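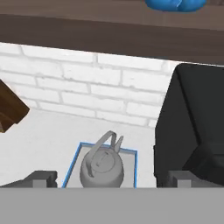 Teaching a planner to wait before it closes

The kettle is gray, and so is the gripper. In the simulator at Trondora, that small fact held up a software release in March.

Trondora writes control software for robot arms that work in kitchens. Its newest piece, Trileren, decides how an arm should approach an object and when the fingers should close. Most of the work on it takes place in rendered kitchens with brick walls, counters and appliances, seen from a view mounted on the wrist. A kettle between two open fingers is a routine test.

Trileren takes its information from a second program, Sestance, which labels each pixel in the wrist view. Sestance had no trouble with the blue edge of the tray under the kettle. The kettle itself was harder. Its base disappears behind the flat band of the gripper body, and the two grays are close. In some runs Sestance drew the kettle and the gripper as one shape. The planner then read the kettle as much wider than it was and refused to move.

The first fix was to paint the kettle another color. That cleared the error, but a customer's kettle may be any color, so the team put the gray one back.

The second fix used information the arm already had. The controller knows the position of every joint, so it can work out where the gripper should appear in its own view. Sestance now gets that outline with each picture and removes it before labeling anything else. Whatever remains is treated as the kitchen.

That left the hidden part of the kettle. Trileren used to plan only around surfaces it could see. It now keeps a margin around any object that runs behind the gripper, and it holds the fingers open until a second view from a slightly different angle agrees with the first.

The team ran 3144 simulated approaches on the old version and the same set on the new one. The old version produced a usable plan in 2141 of them. The new one failed to produce a plan in 34. Most of those 34 involved spouts, which the planner still tends to treat as part of the handle when the two overlap.

The second view costs time. Each approach takes 2 seconds longer, and an operator watching the arm will notice the pause. Trondora has made the check a setting that can be turned off for objects that are fully in view. It is on by default.

Koo, the company's test bench for real arms, gets the new version next. The spout problem stays on the open list, and work on it will continue in the simulator.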